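Garkalcombe Household Textile Care Survey: Data Card

Version 2

Summary

The Garkalcombe Household Textile Care Survey records how households wash, dry, store, repair and discard everyday clothing and linens. The dataset contains 1,112 household records, of which 962 are complete. It was prepared by the Gitlow Center for Domestic Studies with the Koller Archive, which holds the paper questionnaires. The survey is intended for use in research on household work, textile waste, and water and energy use in the home.

This card describes the contents of the release, the way the records were collected, and the limits that users should keep in mind. It replaces the card issued with Version 1.

What is in the release

households.csv
One row per household. Contains the household identifier, district code, dwelling type, number of residents by age band, and laundry facilities available (in the dwelling, shared within the building, commercial, or none).

items.csv
One row per garment or linen category per household. Contains the category code, typical wash interval, wash temperature setting, drying method, whether the item is ironed, and how it is stored.

repairs.csv
One row per reported repair or alteration. Contains the category code, type of repair, who carried it out (household member, relative or friend, paid service), and whether the item went back into use.

disposal.csv
One row per reported disposal. Contains the category code, stated reason, and route (donation, resale, rag use, municipal textile collection, general waste, other).

codebook.txt
Full list of variables, codes and missing-value conventions.

questionnaire.txt
The wording of all questions in the order they were asked, including the routing instructions.

Files are comma-separated and encoded in UTF-8. The household identifier (hh_id) links all four tables. Identifiers have been reassigned and do not match those in Version 1. Users who built their own linkages on the earlier release will need to rebuild them.

Changes from Version 1

The storage variable has been split. In Version 1 a single field, "store", combined the method of storage with its location. Version 2 provides store_method and store_place separately.

The category "knitwear and jersey" has been divided into "sweaters and cardigans" and "T-shirts and jersey tops." Coders returned to the paper forms to assign these records. Where the handwritten answer did not allow a decision, the record carries code 77.

Drying method now distinguishes indoor racks from outdoor lines. Garkalcombe households commonly use both, depending on the season, and the field therefore accepts more than one value.

An error that assigned the wrong district code to a group of records in the Barkora district has been corrected. Any district-level results taken from Version 1 should be run again.

Collection

Households were drawn from the Garkalcombe address list, with separate draws for each district. Selected addresses received a letter, followed by a visit from an interviewer. The questionnaire was completed on paper, in the home, with the adult who stated that he or she did most of the laundry. Where two adults shared the work equally, the household chose which of them would respond.

Fieldwork closed in June. Interviewers were instructed not to open closets or drawers and not to handle any household item. All storage information is self-reported.

Respondents were asked about usual practice during the preceding month. Questions on repair and disposal covered the preceding year. The longer period was chosen after the pilot showed that few households could report a repair within a single month.

Completeness

A record is treated as complete when the household section, the laundry section and at least one garment category have been filled in. The flag complete (1 = yes, 0 = no) identifies these records. Incomplete records have been kept in the release. Many of them contain usable answers on facilities and dwelling type, and users may find them helpful when examining nonresponse.

Missing values are coded as follows:

88: the question did not apply to the household
99: the respondent declined or did not know
77: an answer was given but could not be coded
blank: the question was not reached

Users are asked not to merge codes 88 and 99. A household with no iron and a household that would not say whether it irons are different cases, and combining them lowers the apparent rate of ironing in the smaller dwellings.

Coding of storage

Storage produced more queries from users of Version 1 than any other part of the survey, and the rules are therefore set out in some detail.

The variable store_method takes one of five values: hung, folded flat, folded and stood upright, rolled, or loose. It records the method the respondent described for the category as a whole. If a household hangs dress shirts and folds casual shirts, the two are coded in their own categories. If practice varied within a category, coders entered the method the respondent named first and set store_mixed to 1. 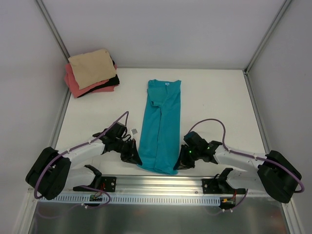 "Folded flat" covers any item folded one or more times and laid down, whether singly or in a pile. "Folded and stood upright" was added during the pilot for respondents who arrange folded items on edge in a drawer. Garments placed over the bar of a hanger are coded as hung, even where the respondent used the word "folded." Items left on a chair, in a basket or on top of furniture as a usual practice are coded as loose.

The number of folds was not collected. The pilot questionnaire included such a question, but answers from the same respondent differed between the first and second interviews to such a degree that the item was withdrawn.

The variable store_place takes the values closet, dresser or drawers, open shelf, box or bag, and other. Seasonal storage is recorded separately in store_season and should not be read as a continuation of store_place.

Quality checks

Two coders worked independently on the first 100 questionnaires and then compared their entries. Differences were discussed and the coding rules amended before the remaining forms were entered. The amended rules were applied to the first batch as well. Range checks and routing checks were run on the full dataset. Values that failed a check were compared with the paper form and were changed only where the form clearly supported a different entry.

Wash temperature should be treated with care. Many respondents gave the name of a program on their machine and did not state a temperature. These answers were placed in the bands cold, warm and hot, using the conversion table in the codebook. The original wording is not included in the public release.

Known limitations

The survey covers households at residential addresses only. Student housing, care facilities and other shared institutions are not represented.

The respondent reports on behalf of the household. The habits of other members, in particular teenagers and adult children, are likely to be described less accurately than the respondent's own.

Disposal is probably underreported. Respondents appear to remember donations more readily than items placed in general waste.

The disposal table has no measure of weight or volume. It is not suitable for estimating total textile waste.

No survey weights are supplied. District shares in the sample do not match district shares in the population, and the dataset should not be used to state town-wide figures without adjustment.

Privacy

Names, addresses and telephone numbers were removed before data entry. Open-text answers have been withheld. Household size is top-coded at six. Dwelling types found in only a small number of households within a district have been merged into "other." Users must not attempt to identify any household and must not combine the files with address-level data for that purpose.

Permitted use

The data may be used for research, teaching and public planning. Redistribution of the files in original or altered form requires written permission from the Koller Archive. Derived tables and charts may be published without permission, provided that the source and version are stated.

Suggested citation

Gitlow Center for Domestic Studies. Garkalcombe Household Textile Care Survey, Version 2. Koller Archive.

Corrections and questions

Reports of errors should state the file name, the variable and, where possible, the household identifier. Reports are reviewed at the close of each quarter, and confirmed corrections are listed in the changes file of the next release. Requests to consult the paper questionnaires should be addressed to the reading room of the Koller Archive, which is open to registered readers from 10 a.m. to 4 p.m.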